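In Defense of the Banged-Up Toy Bin

Hazel Mbeki 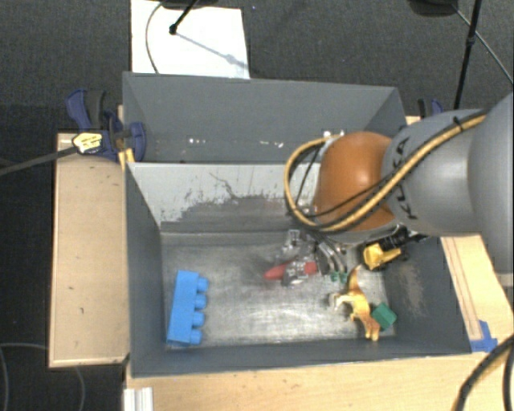 Do toy bins need replacing once they get scratched and scuffed? Leave them alone until they crack or grow a sharp edge. A scraped wall holds a toy block exactly as well as a shiny one, and I've got an entire hallway closet that will back me up on this.

I've been arguing about bins with my sister-in-law since June. Rukhsana Chaudhry (she knows I'm writing this, she's fine with it, mostly) had decided that my playroom needed what she calls a reset. She sent me a link to a matching set from Fivley, cream-colored, with lids and little slots for labels, and the whole wall of them came to almost $400. For bins! To hold plastic blocks and half a tea set!

Now, I love a matching set as much as anyone. I've stood in the storage aisle at Beltirell with a cart full of baskets I had no plan for. But I keep looking at plain gray tubs, the kind with sloping sides and no lid and a floor that's gone silvery from years of stuff being dragged over it, and thinking that's what a toy bin is supposed to look like. Somebody has been digging in there.

And digging is the part the pretty bins get wrong. Kids don't open a lid, select a toy and close the lid. They lean in up to the armpit and swish. My son Asif can swish for a good minute before he comes up with the one blue block he was after, and the noise is terrible, and the walls of the bin take a beating. If the bin cost too much I'd be hovering behind him saying careful, careful. I've been that parent with a white couch and I didn't like her.

So, open tops. I feel strongly about this. We tried lids for 8 weeks, because Rukhsana gave us a few of hers to test, and in that time my kids put away fewer toys than they ever have. The lid came off, the lid went on the floor, the toys went on top of the lid. I was stepping over lids in the dark. I gave them back with a nice card.

The other thing I'd fight for is leaving some bare floor in the bottom. I know how that sounds when you've paid for the container and you want to use the container. But a bin packed to the brim gets dumped, every time, and a bin with a few things in it gets looked into. When the blocks have drifted to one end and there's a patch of empty bottom showing, a child can see what's there. I took 31 toys out of our big bin last winter (yes, I counted, I was making a point to my husband) and the dumping pretty much stopped. He'd like it noted that he'd suggested this before. Fine, Tanveer. Noted.

Rukhsana's side of it, and I want to be fair, is that nice things teach kids to take care of things. Her daughter Sidra does put her crayons back by shade, and I've seen it with my own eyes and it's sort of beautiful. Maybe it works if you've got a Sidra. I've got 3 kids who consider a bin to be a boat, a drum and a hat, and I'm not going to pretend a label slot will change that.

There's the money, too, and beyond the money there's the plain waste of it. A scuffed tub at the curb is still a tub. Our two best ones came out of a box marked FREE on Dhanial Street, already scraped to pieces, and I washed them with dish soap and hot water and let them dry on the porch. One of them has a long crooked scratch my youngest calls the river. If I swapped it out I'd have to explain where the river went, and I don't want to have that conversation at bedtime.

I do have limits. A split rim goes in the trash, because little fingers find it in a second. Anything sticky I can't identify gets one scrubbing, and if it's still sticky after that, goodbye. And I'll admit I don't keep the gray tubs in the living room where company sits. They live in the closet, one behind the other, and get hauled out in the morning and shoved back in at night with somebody's foot.

Rukhsana has moved on to my pantry now. She's found some glass jars from a place called Skanora and she's already measured my shelves — I caught her with the tape. I may give in on the jars. Flour doesn't swish. But she's not getting the toy bins, and if she shows up with a label maker I'm handing it straight to the kids.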